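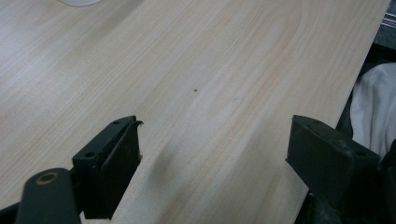
Hand gripper, fingers open, over the pale board.

Workshop > Notebooks > Grippers > Zonda hand unit

Search this notebook... Go

Entries Parts Drawings Log in

December, 9:40 a.m. Zonda hand unit, finger service

Cycle counter reads 3,203. The sheet taped inside the cabinet says to look at the fingers every 50, which tells you how closely we all read the sheet.

Complaint in the log was "closes funny." Thank you, whoever that was. What I found: the left finger had crept on its mount, so the tips met early on one side and left a gap on the other. Two screws per finger, and the upper one on the left turned with almost no effort. Pulled both, cleaned the threads, put them back with a dab of the blue stuff. Did the right finger the same way so they can at least be wrong together.

Top face of the right finger has a few scuffs. Cosmetic, leaving it. The curled lip at the tip of the left one I am also leaving, though I would like to hear from anybody who remembers whether the Delić drawing has it or whether it grew there. The copy in the binder is a photocopy of a photocopy and the tip is a gray smudge.

Pivot: the brass-colored ring in the arm looks fine. No play I could feel by hand. Did not oil it. Last time one of us oiled it, it spent a month collecting sanding dust and we all learned something.

Opening, measured at the tips with calipers:
before, 51 mm
after, 50 mm
Irirwood job wants 50. I stopped touching it at that point.

Zero offset was stored as 509 counts. Saved it again after the screws were tight, and it came back as 509, so either the offset never moved or the save button does nothing. Power cycled, still 509. Moving on with my life.

Checked the closing against the pale board on the bench. Lay both fingers near the surface and watch the gap as they come in; the light grain makes it easy to see if one side leads. Left no longer leads. There is one dark speck out in the middle of the board, handy for centering, so please don't sand it off.

To do:
- spare screws, the Totia bin is down to the wrong length
- redraw the finger from a real part
- next check at 3,253, and I mean it this time

Back on the shelf before lunch.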